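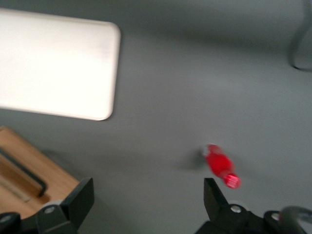
Vendulmont two-finger gripper kit: purchase review

Reviewed by Hayley Ellwood

We bought two of these kits for a bench cell that picks small hand items off a flat table and sets them in a tray. The review covers what the kit cost us in full, what we had to add, and whether I would put it in next year's budget again. The arm was already in place and is left out of the figures.

Price and what is in the box

The kit lists at $987. For that you get the gripper body, one pair of black angular fingers, an adapter plate, a cable and a bag of screws. The wrist camera is a separate line at $462. Vendulmont's sales page shows the two together, so read the quote closely before you send it up for approval. Our first purchase request left the camera out and had to be filed again, which cost us most of December.

Spare fingers are $78 a pair. Buy one spare pair per gripper at the start. Zindbridge, the reseller we used, charges the same freight for a pair of fingers as for a full kit.

Mounting

The adapter plate fit our wrist without shims. The finger screws are easy to reach from the front, and a finger change takes a few minutes with one hex key. The manual gives a torque value for the body screws and none for the fingers. We asked and were told to use the same value.

Cable routing is the weak point. The supplied cable is stiff and wants to stand off from the housing in a wide loop. At some wrist angles the loop enters the camera view. We bought a Greenwood sleeve and clip set for $154, more than I wanted to pay for clips, and it helped on one arm and did little on the other. Budget for it anyway — or budget the time to print your own.

Use at the bench

The fingers narrow toward the tip, and this suits short, narrow parts lying flat. Round parts are harder. If the part lies at an angle to the fingers it tends to turn as they close, and the software needs to line up the wrist first. Flat boards and trays are outside what I would ask of this tool unless there is a raised edge to grip.

The camera is adequate. It sees the fingertips and the table between them, so alignment errors show up early. It blurs when the wrist moves at speed, and white plastic under our bench lights washes out to the point where the edges are hard to find. A fixed exposure setting is available but buried in the Clekomum driver, two menus down. Gray matte table surfaces gave us the least trouble.

Budget notes

For one station, plan on the kit, the camera, a spare finger pair and the cable set. That comes to $1,681 before freight and tax. Put in two days of a technician's time for mounting and calibration. The warranty is one year on the body and excludes fingers and cables.

I would buy the kit again for small parts at this price. I would not order the second camera until the first had been tested under the lights it will work in.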